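Running toilet and the water bill — change the valve or the whole thing?

tolmera
Posted 06/08/2024
Good evening to all. We moved to a small flat in Storthorpe in March, and my water bill has now come to me with a reading of 2,874. The previous tenant had a much lower use. At night I can hear a thin sound from the toilet, like a kettle far away. It is a one-piece model with a round button on top of the tank. I add pictures of the bathroom.

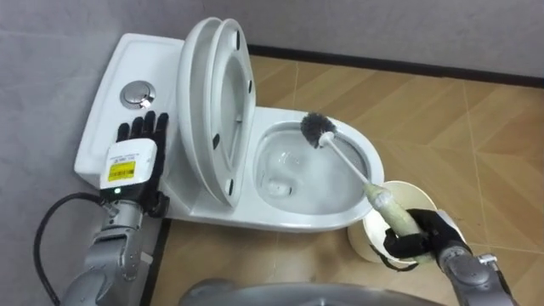
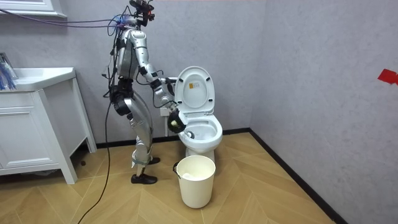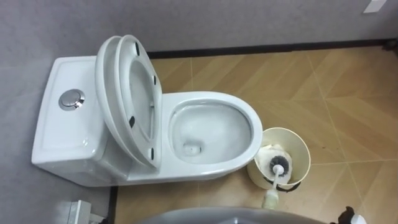 First and third: the toilet with the lid and the seat up.

My landlord says that such a sound is normal. Is he right? I would like to try something small before I call a plumber.

pipewrench_18
Not normal. Put food colouring in the tank, go away for 20 minutes and don't flush. If colour comes into the bowl, your flush valve seal is gone. A new seal costs very little.

Mossy Kettle
Agree with the dye test but I would read the meter first. Close every tap before bed, write the number down, read it again in the morning. My neighbour changed a seal and the leak was under the kitchen sink all along.

pipewrench_18
He can hear it, Mossy. A kitchen leak doesn't hiss in the toilet.

Mossy Kettle
He can have 2 leaks. I did.

grentham
Hissing is usually the fill valve, not the seal. I had the same with a Parkolico valve, there was grit under the washer. Turn off the water, take the cap off, rinse it. Don't let anybody sell you a new toilet for this.

hazelbank
I would go the other way. One-piece toilets are a pain for parts. We spent a whole winter ordering bits for ours and in the end bought a Grala, very quiet. And why should a tenant pay for any of it? Write to the landlord and keep a copy.

grentham
A whole toilet for a washer the size of a coin. No.

tolmera
Thank you for so many answers. I made the dye test after dinner and there is no colour in the bowl, so I think grentham is right about the fill valve. I will also read the meter tonight. One more question: how do I take off the button? I am afraid to break it, and I cannot find a screw.

pipewrench_18
Many of them unscrew by hand, anticlockwise. Rubber glove for grip. If it won't move, stop and look for the maker's sheet.

tolmera
I will do it on Saturday — the shop Zwane is open then, if I need a washer.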